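Parallel jaw or soft fingers for thin food items? Wrist camera keeps losing the rim

Print this thread | E-mail this thread
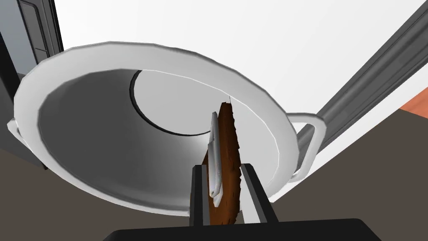

Re: the bread and pot task

raquel_t wrote:
I'm comparing two grippers in simulation before we spend money on either. One is the plain two-finger parallel jaw, the other is the Kamix soft-finger one. Same arm, same kitchen, same wrist camera view. The task is to pick up a slice of bread, carry it to the big white pot and let go over the opening.

1,000 runs each. The parallel jaw picks the slice up more reliably than the Kamix, which I didn't expect. Where it goes wrong is at the pot. When the slice is held upright it covers part of the rim in the wrist view, and the controller then has to guess where the edge is. I've been using Deno for control with the default settings.

Has anyone had this with tall thin objects? I'd like to keep the wrist camera if I can.

evham_user wrote:
Yes, with chopping boards. I moved the camera 5 cm out to the side and it helped a bit. You still lose one side of whatever you're reaching into, it's just a different side.

Percy Espinoza wrote:
Add a fixed camera over the worktop and stop fighting it. A wrist camera is for the pick. For the place you want something that isn't looking past the thing you're carrying.

raquel_t wrote:
The real kitchen hasn't got anywhere to hang one, and it would have to be calibrated again every time somebody knocked it. I'd sooner fix it in software.

vlasta_h wrote:
I don't agree with Percy. We ran Bravo arms with wrist cameras only and the place step was fine once we saved the rim position before the pick. Look at the pot first with empty fingers, fit an ellipse to the rim, store it in the base frame, then go and get the bread. The pot isn't going anywhere.

Percy Espinoza wrote:
Until the arm bumps it. Then your stored rim is wrong and you've no way of telling.

vlasta_h wrote:
Check it against the part of the rim you can still see. If the two don't match, back off and look again.

siufong wrote:
Be careful with the pick result too. Bread in simulation is usually a rigid body. A parallel jaw will hold a rigid slice all day. On the bench ours squashed it or tore the crust, and the soft fingers came out ahead. I wouldn't choose a gripper on those numbers.

raquel_t wrote:
Fair point. It is rigid here. I'll do a small bench test with both before deciding. Trying vlasta_h's stored rim tonight.

raquel_t wrote:
Stored rim is in, with the check. Failures at the pot are down to 8 for the parallel jaw, over another 1,000 runs. Most of those are the slice touching the rim on the way in, so I'll raise the approach height next. Kamix runs are still going.

Percy Espinoza wrote:
Better than I thought it would be. I'd still fit the second camera.

Related threads
Deno: gripper force limit ignored after restart
Evham wrist mount, which screws?
Soft fingers wearing out at the tips
Ellipse fitting on shiny pans
Bravo arm drifting after a long run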